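Forum > Food and Kitchen > Storing and preserving
Thread: Turning the old pantry back into a cold larder - worth it?

marrowfat
Posted 15/08/2019
We have a cupboard on the north wall that was the larder before the last owners put a boiler in it. The boiler has gone now and I would like to use the space for fruit and veg again. It still has the air brick, blocked up with newspaper. Width is 112 cm and height 195 cm to the underside of the top shelf. Has anyone done this in an ordinary heated house, and does it stay cool enough to bother with? The fridge is full and I am tired of moving things to get at the milk.

Tilda_K
Did ours four years ago. Unblock the air brick first and put fine mesh over the inside or you will get wasps. Ours stays cool from October to April and is no use at all in a hot July. Potatoes and onions are fine in there most of the year. Salad goes in the fridge.

oldgreybucket
I would not bother. A larder only works if the door is insulated and the floor is stone. Most people end up with a slightly cooler cupboard and a pile of sprouting potatoes. Buy less and shop twice a week.

Tilda_K
Our floor is concrete with lino on it and the potatoes do not sprout before spring. The door does matter though, I agree on that. We glued foam board to the inside of ours.

oldgreybucket
Then you have a decent cupboard and good luck to you. Mine in the last house never got below 15 degrees, even in December.

marrowfat
Thanks both. The door is a thin hollow one, so I will have to do something with it. Twice a week is not possible for us, the nearest proper shop is Drilberg's and that is 8 miles each way.

Ruxandra Filip
We have a slate shelf from a reclamation yard in ours and it helps more than I expected. Mind the weight. It is around 200 lb and it needed brick piers, the old wooden battens would not have held it.
Please keep apples away from potatoes. My mother did it the other way in Collura and we ate soft potatoes every winter.

pennywhistle
Is the apples and potatoes thing true? I have read that apples stop potatoes sprouting and I have read that they start it.

Ruxandra Filip
I have read both as well. I keep them apart for the smell as much as anything.

Ene
Depends on the potato, I think. I have given up on rules and just look through everything at the weekend, and anything soft gets used first. Shallow trays make this much easier than deep boxes. I bought the Jimport stacking ones, which are all right, but the corners are sharp.
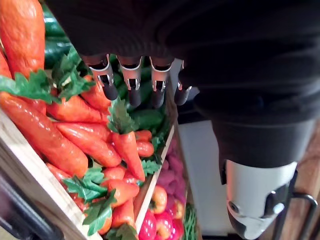 Sorting through the produce

pennywhistle
Do you line the trays, Ene?

Ene
Newspaper for anything with soil on it. Nothing for the rest.

oldgreybucket
Do not wash anything before it goes in, either. I will give you that one for free.

marrowfat
Newspaper came out of the air brick tonight - it was from 1987. There is a draught already. I am going to leave a thermometer in there for a fortnight before I spend money on the door.

Tilda_K
Put it on the lowest shelf, at the back. Near the door it will read high.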